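Tolto Hand-Held Gripper Kit: Gallery

Walia supplies the Tolto kit to laboratories and training centres that wish to record everyday manual tasks for use in robot learning. Each kit consists of two hand-held grippers, marker tags, a carrying case and a printed guide. The gallery is intended for institutions considering a purchase or a short-term hire.

The kit may be hired for a minimum of 12 days. Housekeeping tasks are among those most often requested by our clients – dusting in particular. 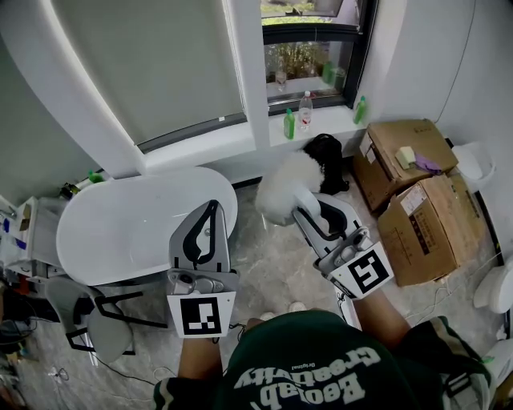 Two grippers in use beside a bathtub, the right one closed on a white duster. 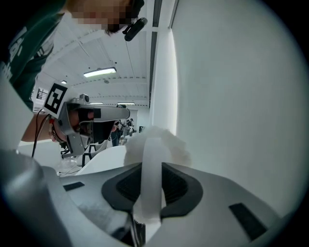 Hire includes one introductory session at our Plorkska office, held in the morning and limited to a single team. Replacement finger pads may be ordered separately under part number 107. Institutions wishing to keep the kit beyond the agreed period should write to the Grīnberga service desk before the hire ends. Orders placed in January are dispatched the following month.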